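Zastitz Tabletop Objects – README

Contents

The set covers household objects placed on a plain white tabletop in a corner between two pale walls. It is organized by object class, with one folder per class and one index file at the top level. Release 2 replaces the release distributed in September. Folder names did not change.

Total clips: 2,000
Object classes: 43
Maximum clips per object in one session: 40
Index format: CSV, UTF-8, comma separated

Setup

The tabletop carries no cloth, mat or printed grid. Objects are put down by hand before each clip, and the starting position is not measured. Lighting is overhead room lighting and is left on for the full session. Shadows are kept as they fall – no correction is applied in the released files.
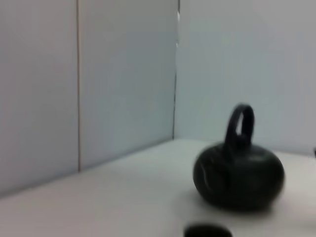 Class names describe outer shape only. An object with a rounded body and a loop handle on top goes under "handled_round", whether it is sold as a teapot, a kettle or a weight. The earlier labels tried to name the function of each item, and annotators disagreed too often on dark, single-color objects. Crescencio Rosales rewrote the class list, and Nam-gil Shim relabeled the affected folders.

Index fields

clip_id: unique within the release
class: shape class, lower case
color: main color of the object, one word
blur: none, soft or strong
partial: yes if any object runs past the image border

Known issues

Soft blur is common in clips where the view is moving. These clips are kept and marked in the blur field. Black objects lose surface detail, and seams can be hard to tell from reflections. Items marked partial may carry the class "unknown".

The Timari subset uses the same fields but stores color after class. Loaders that read columns by position need to be adjusted – reading by header name works for both.

Corrections go to the Grultidov tracker, with the clip_id in the title. The tracker is checked on Wednesday.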